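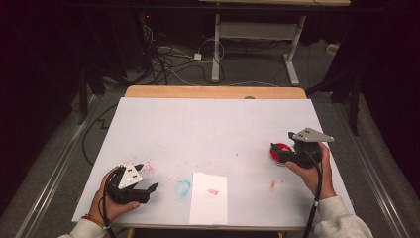 Rules for robots and the people who teach them

Do robots have rules? Yes, they have many. Some rules are for the robot itself, and some are for the people who work near it. At Flurkex, a workshop where machines learn to use their fingers, the rules hang on the wall in big letters.

Rule one: start with simple fingers. A gripper is a kind of hand with only two fingers. A person can hold one in each hand and do a small job with them, for example pick up something round and red. The robot can later learn from the movements.

Rule two: go slowly. If you move too fast, the robot learns to move too fast also. A fast robot arm can hurt somebody.

Rule three: look where the cables go. Grippers have cables, and a cable on the floor can catch your foot. Before work, everybody at Flurkex walks one time around the table and looks down.

Rule four: keep the mistakes in the notebook. In December the team wrote down 1,346 tries, and 103 of them went wrong. They did not hide these. A mistake shows which part of the job is difficult — and then you can practice exactly this part.

Rule five: everybody may say stop. When one person says it, all the hands stay still. You do not need to explain first.

What about real robot arms? They must have a stop button which is easy to reach. At Flurkex it is tested every morning, also when the arm was not used the day before.

Try it at home: take two spoons and lift a bottle cap from the table. Then write your own three rules for this job.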